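# Flutix block placement: data card and notes

Print this page | E-mail this page

Hi, and thanks for looking at this. I'm Aroha Rewi, and I put this set together while trying to answer a fairly small question: if an arm can see a printed marker on every block, how much does it still get wrong when it has to stand the block up in a tray? Quite a lot, as you'll see if you read to the end.

The set has 800 recorded tries, split over 4 tray layouts. I started collecting in April, threw away most of what I had (my timestamps were a mess) and began again with the logging script that's now in the repo under tools/iker.

## What a try looks like

The arm gets a block ID and a target pose, nothing else. It looks for the marker, plans a grasp, and tries to leave the block upright on the raised side of the tray. Each try gets its own folder with the video, the joint log, the marker poses and a one-word result I typed in by hand. The words are "upright", "leaning", "fallen" and "missed". I did think about splitting "leaning" into two and then couldn't keep my own rule straight from one day to the next, so it's one word.

The sheet with markers on the table is the reference for everything. All poses are given relative to it, in meters, and I left the raw camera poses in as well in case you don't trust my math.

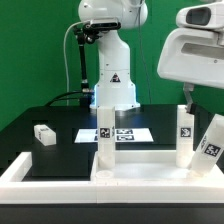
Green backdrop, black table, white tray, and markers on the blocks.

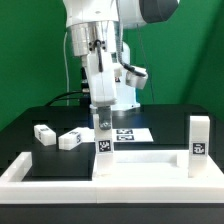

## The method, briefly

There are two policies in the logs. Jimmont is the plain one: read the marker once, go there, close, lift, place. Segura reads the marker again just before the fingers close and once more before letting go, and it's allowed to nudge the target a little each time. That's the whole difference! I kept everything else the same, down to the speed limits, because I really wanted to know if the second look was worth the wait.

It is, mostly. Segura left far fewer blocks leaning. It was no better at all on misses, which surprised me until I plotted them and found they bunch up at steep viewing angles, where the marker reading is poor however often you ask for it. The plot is in notes/angles if you'd like to argue with me about it — please do.

## Things to watch out for

- Roughly 15 tries have a gap in the joint log. They're listed in gaps.txt and I'd skip them for training.
- Marker IDs are unique within a layout but get reused between layouts. Join on layout and ID together or you'll have a bad afternoon.
- "leaning" was judged by eye, by me only.
- Finger position is logged as commanded, so it won't tell you how wide the block is.

## Using it

Run the loader with the layout number and it hands back tries in the order they were recorded. The train and test split is by layout, and I'd ask you to keep it that way, since shuffled splits make every number look nicer than it should. If you fix one of my labels, send me the folder name and I'll fold it into the next version.

Last updated: 17 December 2021

Related items

- Flutix loader: install notes
- Jimmont and Segura: settings used for each layout
- Printing and measuring the marker sheet
- Changes to the label list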